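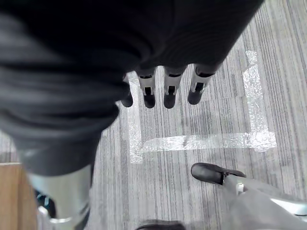 Someone in Monday's group asked whether clear tape shows up well enough on grey carpet, and wouldn't masking tape be easier? Fair point! I still like clear for marking out a floor (it catches the light, so you can find your corners), but use whichever you've got. For the Zalden exercise, overlap the strips at the corners and press from the middle outwards. Bubbles don't matter. Mark out 42 cm by 200 cm, please, and bring scissors.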